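Support > Public Portal > Tickets > 2206

Ticket 2206 - Council members page still shows the old chair
Product: Jadgate records portal
Status: Waiting on cache team

Hi all, me again from the clerk's office in Grovgate! So the regional council of mayors picked an acting chair on Tuesday (the Westerberg mayor is filling in until the full vote in November), and I went in right after the meeting to switch the names over. Easy job, I thought. I changed the chair field, hit save, got the green check mark and went to get a coffee. When I came back the public page still had the old chair up there, title and all, and the phone was already ringing.

What I've tried so far:
- Saved it again, 3 times, once with the browser's private window open
- Logged out and back in
- Looked at it on my phone, off the office network - same old name
- Unpublished the page and put it back up, which made the whole members list vanish for a bit (sorry to anyone who saw that) 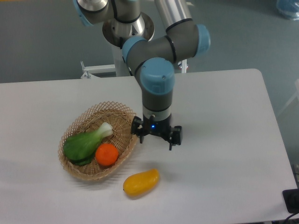 The odd part is that the meeting minutes are fine. They pull from the same members list, or I always believed they did, and they say "Acting Chair" next to the Westerberg mayor exactly like they should. The press contact box is wrong, though, and so is the signature block on outgoing letters. One letter has gone to Druvberg with the wrong signature on it, so I'll be sending a corrected copy.

Update, 4:15 p.m.: I dug around in the admin screens and found the record for the chair's seat, number 821. It has an end date field for the old term and I'd left it blank! I filled that in and the letters picked up the new name right away, hooray. The public page and the press box haven't budged.

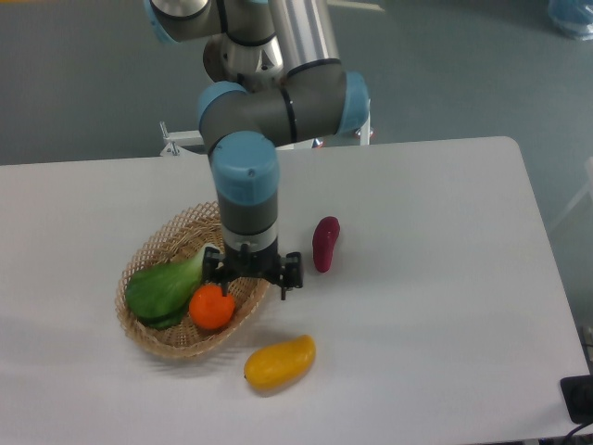
Does the old chair's record need to be deleted before the new name will show?

Please leave it in place, with the end date you added. Past terms feed the archive, and deleting one takes the voting history with it. The public page and the press box are both served from a stored copy that only refreshes every 7 hours, and we've asked the cache team to clear it by hand.

OK, great, I won't touch it. I'll look at the page again before I head home and post what I see. Could somebody add a line about the end date to the help page for changing officers? I read that page twice and it only talks about the name field - and we'll be doing this all over again in November.

Get an email when this ticket changes. Enter your address to subscribe to updates.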